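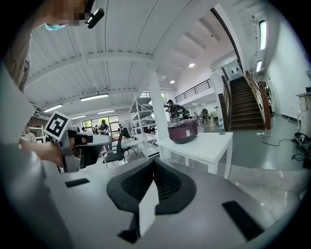
Gareth Haworth has looked after the hand-held grippers at Grovel for two years, and most of what he does comes down to the fingertips. The company records people doing kitchen jobs with the tools, and the recordings go on to train the arm in the back room, a cell the staff call Fedden. The rice cooker, a maroon one on a white table, is a regular job. If the pad on a gripper is tired, Haworth says, that is where it shows up first.

"A lid is a hard thing to hold on to," he says. "It's smooth and it's curved, and people pull at an angle. With a good pad you don't think about it. With a bad one you squeeze harder, and then the jaw starts to flex, and now your recording says the hand was somewhere it wasn't."

The pads are white and rectangular and sit upright in front of the jaws. Haworth buys them in bags of 200 and throws out any with a raised edge. He changes the pair on each tool after 300 grasps on hard objects, sooner if the face has gone shiny. The black rubber lining in the jaws lasts much longer. He gives it 2,000 grasps before he peels it off, and in his experience the glue gives up before the rubber does.

"You clean it with a damp cloth, no solvent," he says. "I used solvent once, in my first month. The lining came off in my hand the next morning."

The arm in Fedden carries the same jaws and the same pads as the hand-held tools. Alfie Gosling, who runs the cell, insists on that. When Haworth changes the pad type on one, he changes it on all of them the same day and writes it on the sheet taped inside the parts cabinet.

"We had a week where the hand tools had the new pads and the arm had the old ones," Gosling says. "They were a millimeter different in thickness. The arm closed on everything late. I spent three days in the software looking for it."

There are 18 hand-held tools on the list. Each gets a check before it goes out, and Haworth does it standing up with the gripper in his left hand. He closes the jaws slowly and looks for light between the pads. He opens them all the way and lets go, and the trigger should come back without help. Then he wiggles the square marker mounted on top. The marker tells the system where the tool is in the room, so any play in it goes straight into the data.

"Two screws," he says. "They work loose if people set the thing down on its head, and people do set it down on its head. I put a drop of threadlocker on them now — the blue, never the red, because I have to get them out again."

The trigger linkage is the part he likes least. The first batch came from a supplier called Ciralora with a plastic bushing that wore oval. He replaced those with bronze ones turned at Okonkwo, a small shop he had used in his last job, and has had one failure since October.

"That one was mine," he says. "I pressed it in crooked."

On the arm itself there is less to do than visitors expect. Gosling wipes down the joints, checks that the cable to the gripper has slack at full reach, and runs the homing routine with the jaws empty. If the closed position has drifted, he sets it again using a steel gauge block from the drawer. The cable is the item he replaces most. It bends in the same place on every lift, and the outer jacket splits there well before the wires go.

"When I see the jacket crack I change it that day," Gosling says. "I've tried tape. You get an afternoon out of tape."

Neither man keeps a fancy record. The sheet in the cabinet has the tool number, the date and what was done, in pencil. The last line when I visited read 2019-08-03, tool 7, both pads, left screw. Haworth would like a proper system at some point and has asked for one. For now he photographs the sheet when it fills up and tapes a fresh one over it.

Asked what he would change on the next version of the gripper, he wants the pads held by a clip, so the person using the tool can swap them without coming to find him. Gosling would rather they kept coming to find him.

"If they swap their own, I won't see the old ones," Gosling says. "Gareth brings me the worn pads and I can tell from the marks how people have been grabbing things. Last month they were all worn on one corner, and we went and moved the work farther in on the table."

Haworth still wants the clip. He has a drawing of it on the bench, and Okonkwo has quoted for the first set.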